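Notebook, bench 2, visit day at the Orkar hall
2025-11-23

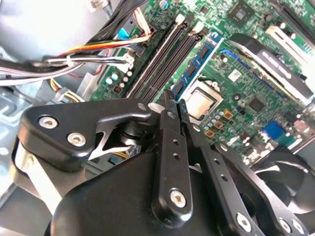
Gripper over the open desktop, fingertips by the processor. RAM module in its slot.

Writing this in the evening, so the order is maybe not exact. The visitors from Lillberg came before we were ready and we had to start with the coffee, which was not a bad thing, because the controller wanted a restart anyway.

We showed the Vurnix cell with the memory module task. The plan was three parts: approach the board, take the module by the two short ends, put it back and press. I kept the speed low for the whole demo, lower than in our own tests. For guests it looks a bit sleepy but I could talk at the same time, and my hand was near the stop button without me looking nervous.

Approach: fine on all runs. The old problem with the cables is still there. The power wires to the white plug beside the memory slots are close to the path, and the black bundle wants to come up again when the case is moved. Before the first group I pushed it down to the side of the board. It should be in the checklist, now it is only in my head.

Grasp: the first group saw two good ones and one slip. The slip was on the side of the latch, same as last week. I think the fingertips come in with a small angle and one of them touches before the other. One visitor asked if the camera on the wrist does not see this. It sees the fingers very well, but the gripper covers a big part of the lower view, so what happens behind the linkage we have to guess. I said it like that and they seemed to like the plain answer.

Insertion: I changed the force limit in the lunch break from the value in the file to 700 (raw units, not newton - we must finally write the conversion on the wall). With 700 the module went in and both latches closed, but the sound made some people step back. A lady asked if the board was now broken. I started the computer after the group left and it counted the memory correctly. Still, I would not leave this value for the long test. Put back to the old one before I closed the cell. Log file for the lunch run is number 201, please do not delete it in the cleaning.

Questions I could not answer, or only half:
- What happens when the module is from another maker and the chips are higher? We have tried only the modules from the Sutanto box, they are all the same type.
- Can it work when the case is standing up? I said in principle yes. After thinking, I am less sure, the cables will hang in front.
- How many cycles until the fingertips must be changed? The counter says 2140 and the tips are the first pair. I have not measured the wear, so I did not give any promise.
- Price. I sent them to the office.

Small things from the day:
The light over the bench is too strong on the metal side of the case, the panel there is only white in the picture. For the people it was no problem, for the detection it can be. Try with the lamp turned to the wall.
The tape on the floor was not enough, the children in the second group stood on it and then over it. Next time a real rope.
The screen for the wrist view was placed too low, only the first row could see. Those who saw it stayed longer, so it is worth to bring the big one from the meeting room.
Some asked for a paper to take home. We had none.

To do before the next open day in February:
- cable step in the checklist, with a photo
- check the angle of the fingertips with the gauge, both sides
- a second type of memory module, ask Sutanto
- conversion table for the force values
- rope, big screen, one page about the cell

The Lillberg people want to send us an old case of their own to try. I said yes, but not before the angle is checked. Cell is off, key is in the drawer, the module is left in the board.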